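Nanden Housekeeping Handling Set
Data card, release 2

Summary

The Nanden set holds 2,798 recorded episodes of tool handling in furnished lounges and entrance halls. It was collected during the introduction of robot arms on the day shift at Mofokeng, a contract cleaning firm. Each episode covers one grasp of a long-handled tool, from approach to release. Of the total, 1,864 episodes form the training split. The remainder is held out and should not be used for tuning.

Maintainer: Freya Bramwell
Site contact: Bongani Fourie
Labeling: Rebecca Carbone, Fatima Swanepoel

Contents

episodes/ - wrist video and joint states, one folder per episode
labels/ - grasp type, tool class, outcome, labeler initials
shifts/ - task assignment per shift, person or arm, no names
splits.csv - training and held-out lists

Work context

Before the change, a cleaner carried the full tool set between rooms and did all floor work by hand. Under the new arrangement the arm handles open floor and the cleaner takes edges, stairs, upholstery and anything on a table. The cleaner also clears the route, starts the run and signs it off. Paid hours per shift did not change during collection. The job grade did not change either, although the sign-off duty was new. Thandeka Hendricks raised this on behalf of the day shift in October and the grading review is still open.

Cleaners reported less bending and more waiting. Waiting time is logged in shifts/ under the code W. Interruptions, where a cleaner has to free a tool or restart a run, are logged under R. Before release 2 both were entered as "other", so older files cannot be compared on this point.

Grasp labels

Tool class is assigned by handle, since the working end is often out of view. Labelers record where the fingers close in relation to fixed features of the tool.

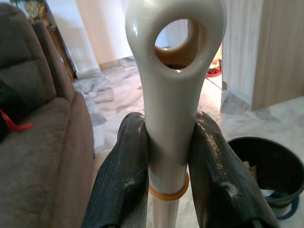 Grasp height affects the cleaner's work as well as the arm's, as a pole held too low has to be reset by hand. Labelers use any permanent mark on the tool as the reference point. On the white handle with the oval hole through its head, the reference is the orange-yellow ring, and a grasp with the fingers closed just above it is labeled G2. Grasps on the head itself are labeled G4. Residue on the fingers is noted in the comment field and has no code.

Known limits

- Only two grip designs are well represented.
- Rooms contain ordinary furniture and belongings, which were not arranged for recording.
- Outcome labels cover the grasp only and say nothing about cleaning quality.
- Shift logs reflect one employer and should not be used to estimate staffing needs elsewhere.

Loading

The Hatano reader opens all episode folders. Dravico exports need the joint order file in labels/. Report label errors to the maintainer with the episode folder name and the time of the error.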